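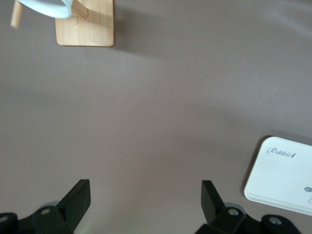 Wrist camera view with both fingers open. Wooden stand at top left, white "Rabbit" box at right.

Kit review: the Plendell wrist camera and finger set

The Plendell set is sold as an add-on for small arms that already have a parallel gripper. It consists of a pair of black angular fingers, their brackets, a small camera that mounts at the wrist, one cable and a software package called Wilow. The list price is 1157 pounds before VAT. The workshop at Dallalstead has had a set on its bench arm for 7 weeks, and these notes cover fitting, calibration, day-to-day use and the points on which we would want an answer before buying a second.

Fitting

The brackets bolt to the existing gripper carriage. Our arm needed the adapter plate, which is listed separately and should be ordered at the same time. The screws supplied were the right length, but the manual gives the torque setting only in a table at the back, under the heading for a different bracket. Two people did the job in an afternoon, most of which went on routing the camera cable. The cable leaves the housing on the side nearest the last joint and will foul it at full rotation unless there is a generous loop. We limited that joint in software and have not had a problem with it.

Camera position

The camera is fixed and looks past the fingers. With the gripper open, both fingertips stay in view along the bottom of the picture, and the table between and beyond them is clear. This is a sensible arrangement. The operator can judge the line of approach against the tips themselves, and the software has a constant reference at the same edge of every picture. The cost is at the margins. Larger items near the side are easily cropped, and so is anything tall at the far side of the table. For mug stands and similar upright pieces we had to add a second viewpoint to the routine, taken with the arm drawn back, before the software would give a dependable outline.

Lighting also matters more than the leaflet suggests. On our grey table the shading towards the corners was enough to upset the automatic exposure, and pale objects came out with weak edges. Fixing the exposure by hand cured most of this. The setting is under "Sensor", and it is lost when the package is updated, so write it down.

Calibration

Wilow asks for nine positions of a printed target. The routine is slow but clear, and it stops with a plain message if a position is too close to the previous one. After the first calibration the reported error was acceptable for picking but poor for placing. A second run, with the target taped flat, brought it down to a level we were content with. We have repeated it once since then, after the camera was knocked during cleaning. The manual recommends repeating it whenever the fingers are removed, and we agree.

Handling

The fingertips have a flat top edge and a slanted face. They suit boxes and other items with a straight side, provided the item is narrower than the opening and the wrist is turned to match. Shallow boxes lying flat are the harder case. The approach has to be low, and the default clearance in Wilow is too cautious for it. We reduced the clearance by 2 mm and the tips then met the side of the box below the lid on most attempts. Lids that are only a push fit should be taped or left out of the routine.

Curved ceramics are less satisfactory. A mug can be gripped by its wall, but we would not trust the standard tips to lift one from a peg by the handle. Onuoha, who supply the set in this country, offer a softer tip for this work. It was out of stock when we ordered, and delivery is now quoted for June. We will report on it separately.

Software

Wilow runs on an ordinary desktop machine. Routines are built from blocks, and each block can be stepped through by hand with the camera view open beside it, which we found the most useful feature of the whole package. Logging is good. Export of still pictures is less so, as files are named by time only and carry no reference to the routine that produced them. Janelle Belmonte has written a short script that renames them from the log, and members may have a copy on request.

Support

We sent two queries to Onuoha. The first, on the adapter plate, was answered the same day. The second, on exposure settings being lost, was passed to Plendell and is still open as of 21 February 2022.

Availability

The set is sold complete, or as fingers and brackets only for those who already have a camera. Spare fingertips come in pairs. The workshop set can be seen running at Dallalstead by arrangement – please book through the office, and bring your own test pieces if they are small enough to go on the bench.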